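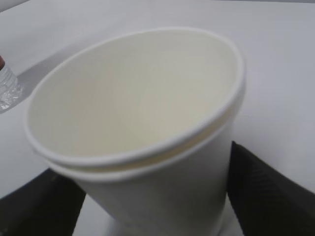
Section 4: Good Practice for Two-Arm Pouring

Welcome to the fun part! By now both arms are mounted and homed, and you are ready to run the Plurkon pouring routine. The rules below come from our own bench at Irwood, and they apply to every two-arm job that brings a bottle to a cup.

4.1 Before you start

1. Clear the table between the arms. Leave only the bottle and the cups you plan to use.
2. Set the speed limit to 22 percent for the first run. Keep it there until you have a full clean cycle.
3. Check that you can reach the stop button from where you stand -- then press it once and make sure both arms respond.

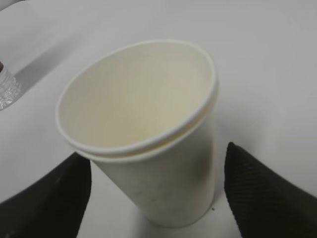 Cuypers

4.2 Gripping paper cups

1. Use plain paper cups. Nest one inside the other if a single cup bends under the pads.
2. Line up the open fingers with one on each side of the cup wall, then close slowly.
3. Stop closing at first contact and add force in small steps, up to 19 on the Fisico scale.
4. Look at the rim. It should still be an even oval. If it pinches, open up and start again with a fresh cup.

Caution: Never reach between the fingers to straighten a cup. Pause both arms first, every time.

4.3 Lining up the bottle

1. Take the cap off before the arm picks up the bottle.
2. Bring the cup arm in low and hold the cup upright.
3. Move the bottle arm in last, with the neck pointing toward the cup.
4. Pause before you tilt any further. Check the gap from two sides and make sure no cable hangs in the path of either arm.

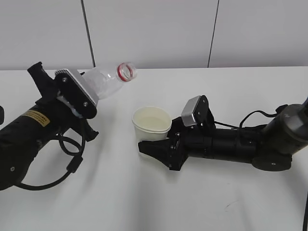 Fig. 4-2. Bottle and cup arms at the pouring position.

Note: Practice this move with an empty bottle first. It is a great way to learn how the two arms share space, and you can repeat it as often as you like.

4.4 Close-up checks

The wrist view is wonderful for small details, but a clear container held very near the lens can look hazy and soft.

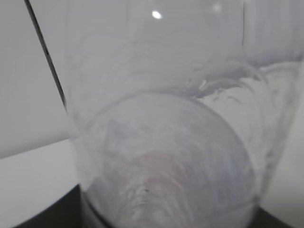
So compare it with the wide view before you approve a move. If the two don't agree, stop and look at the table yourself.

1. Wipe the lens with a dry cloth before each session.
2. Set the hold timer to 60 seconds so you have time to check both views.
3. Save the position once you are happy with it.

Note: Do not raise the speed above 95 percent in any two-arm mode, even with empty cups.

Continue to Section 5, Saving and Sharing Routines.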